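> Is the Standstead reissue cut from the same tape as the first Usudia single, or is it a needle drop? Mine sounds dull above the vocals, and the B side runs a little fast.

It is from tape, as far as I can tell, but from a second-generation copy. The first pressing was cut at Lendlow from the session reel. The reissue came from a safety copy made on another deck, which would explain both faults. My two copies differ in length by three seconds on the B side.

Matrix numbers, if you want to check yours: the Lendlow cut has 29 hand-etched near the label. The reissue has a machine stamp and no etching. The sleeve note says 2000 copies of the first run; the plant card says 3000. I trust the card.
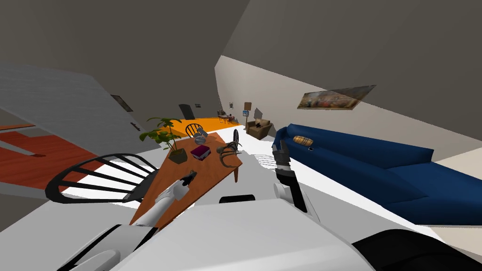

*Living room, with sofa, table and potted plant.*

On the dull top end — try a small treble lift before blaming the cartridge. With my Uchida preamp I get close to the first pressing on the A side, but the B side still lacks cymbals. The loss is on the tape, and EQ brings up hiss along with it.

For the speed, a pitch control set slightly slow will do. Tune to the open low E in the bass intro and leave it there.

I have flat transfers of both pressings at 90 dB gain, no declicking. Write off-list if you want them. I would also like to hear from anyone with a test pressing of the reissue.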